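A few posts on godparents, as the same questions come up at Ludgate every January when the baptism bookings open.
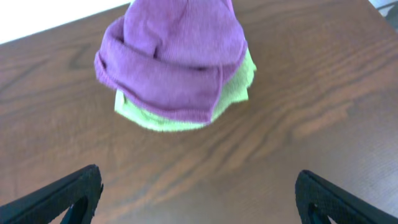
1/ You need one godparent. You may have two. If there are two, it's one man and one woman. Families ask for four or five and the answer is the same each time.

2/ A godparent has to be a confirmed Catholic who has received Communion and is living the faith. Sixteen is the usual minimum age. The mother and father can't do it.

3/ A baptised Christian from another church can stand as a witness alongside a Catholic godparent. The register should say "witness" - I've been through 47 of our old entries and nearly 25 had the wrong word.

4/ Orthodox Christians are a separate case. One may be a godparent, together with a Catholic one. Ask the priest early, before you've promised anybody anything.

5/ You can't swap godparents afterwards. If you've fallen out with one, the entry stays as it is. Someone else can be chosen as sponsor at confirmation.

6/ If your godparent can't travel, a proxy can stand in. The absent person is still the godparent and goes in the book as such. Get their agreement in writing.

7/ Forms go to the Ludgate office by 9 in the morning on the first of the month. Please write surnames with their accents. Khương was entered three different ways last year and I'm still correcting the certificates.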